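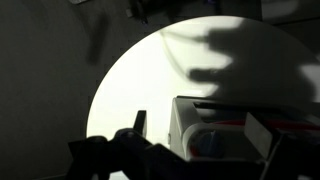

Ticket 2121 - Rulta label printer drops off the network after lunch, every day, Bangash office. Printer itself is fine, prints over USB all morning. Wifi light goes amber at 13:00 give or take, then the queue just sits there. Tried the usual: power off, new cable on the router, forget network, add again. Signal was my first guess, something getting in the way, same as a hand in front of a light, big gray shadow with all the fingers in it right across the bright part. Moved the printer to the other side of the wall. No change, so not that.

Home Tickets Open Closed Search Log out

Update 1. Checked the router log. Lease on the printer's address runs out and something else grabs it. Address ends in 13. The something else is the Kotus door panel, which has a fixed address set by hand - same one. Panel wakes up when front desk comes back from break.

Update 2. Changed the panel to a free address, restarted it. Printer back on by itself in a minute or two. Sent a test batch of 700 labels, got to the end. Then a batch of 900, stopped at roughly half. New error, "media out", but roll is half full. Sensor dusty. Wiped it, re-ran calibration, rest of batch came out ok.

Update 3. Still up next afternoon. Front desk says door panel clock is an hour off now, seperate ticket please, dont add it here.

To do: reserve the printer address on the router so this cant come back. Check if the Fatmont office has the same panel setup, they got theirs in December too. Leaving open til thats done.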